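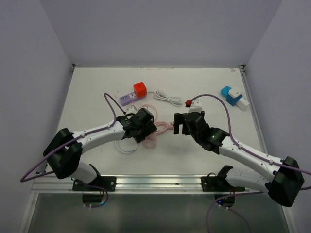 Ticket 3172
Product: Jiltinska Rally (PC)
Component: Save system / career mode
Status: Resolved - workaround confirmed, fix scheduled
Priority: Medium

Summary
Career save fails to load after finishing the Ledesma Pass event. The game hangs on the loading screen at 60 per cent, then drops back to the main menu with error code 934. Quick race and time trial modes are not affected.

Original report
I finished the last stage of Ledesma Pass last night, got the trophy screen, saved and quit as normal. When I came back this morning the career won't load. It gets to 60 per cent, sits there for a couple of minutes, and then I'm back at the main menu with "Error 934: profile data could not be read". I've rebooted and verified the game files twice. No change. I don't want to start over, I've got the Pirner coupe fully upgraded and all the liveries unlocked.

Other details:
Game installed on second drive, saves in the default Documents folder.
Cloud sync is on.
No mods. I had a custom livery pack at one stage but took it off before the November patch.
Controller is a wheel, but I get the same thing with it unplugged.

Support reply 1
Thanks for the report. Error 934 covers a few different faults, so we need to narrow it down. Please do the following in order and let us know where it stops behaving.

1. Close the game and its launcher completely. Check the system tray, as the launcher keeps running there by default.

2. Copy the whole Career folder from Documents to somewhere safe, such as a USB stick. Don't move it, copy it.

3. Turn off cloud sync in the launcher under Settings, Storage.

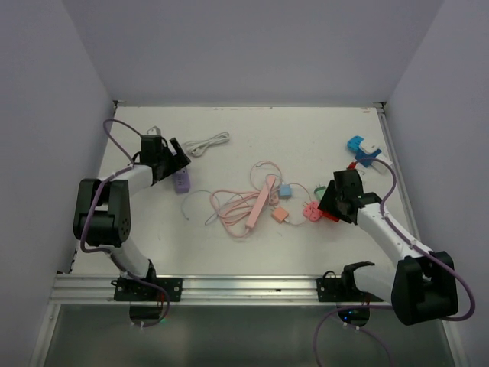
4. Start the game with the -noprofile launch option. It should open to a blank profile. If it does, go to Career and start a new one, then save and quit.

5. Close the game again, delete the new Career folder and put your copy back in its place. Start the game normally and try to load.

6. If it still fails, send us the file career.log from the Logs folder, along with the size of each file in your Career folder.

Customer reply
Steps 1 to 4 all fine. New career saves and loads with no dramas. After step 5 I'm back to the same error at the same spot.

File sizes:
profile.dat - 212 KB
garage.dat - 3000 KB
events.dat - 18 KB
ghosts.dat - 41 KB

Log is attached. I also tried an older backup from before Ledesma Pass and that one loads, but it puts me back most of a season.

Support reply 2
Thanks, that is useful. The garage file is the problem. It should be well under half that size, even with every car unlocked. The log shows the game reading the same livery entry for the Pirner coupe over and over until it runs out of room, and the read then fails.

Finishing Ledesma Pass awards the Eko team livery. If a custom livery was ever assigned to that slot, the game writes the award alongside the old entry instead of replacing it. The leftover entry stays in the save even after the pack has been removed. Each autosave after that makes another copy.

Your event progress is stored separately in events.dat and looks undamaged. Please try this:

1. Leave cloud sync off for now.

2. Put the older backup in place, the one that loads.

3. Start the game, load the career, open the garage and set the Pirner coupe to its factory colour. Save and quit.

4. Copy events.dat and profile.dat from the newer save over the top of the older ones. Leave garage.dat alone.

5. Load the career again. You should have your current season standings and credits. Upgrades bought since the backup will be missing from the cars.

Send us your driver ID once that's done and we will credit the cost of the missing upgrades.

Customer reply
That worked. Season is where I left it and the trophy for Ledesma Pass is in the cabinet. I'm missing the stage 3 gearbox and the gravel suspension on the coupe, everything else is there. Driver ID sent through the form.

One question - is it safe to turn cloud sync back on? I don't want it pulling the broken save down again.

Support reply 3
Good to hear. Before you turn sync back on, open the launcher, go to Settings, Storage and choose Replace cloud copy. Wait for the green tick, then switch sync on. If you are asked which version to keep, choose Local.

The gearbox and suspension have been credited. The credits show up the next time you open the garage while online. Please hold off on picking the Eko livery until the next patch is installed.

Customer reply
Sync is back on and the credits came through. Happy for this one to be closed.

Internal note
Reproduced on a clean install with one custom livery assigned to slot 4 of the coupe. Did not reproduce on any other car. Passed to the save team with the customer's log and both garage files. Known issues page updated with the workaround. Related tickets to be merged into this one.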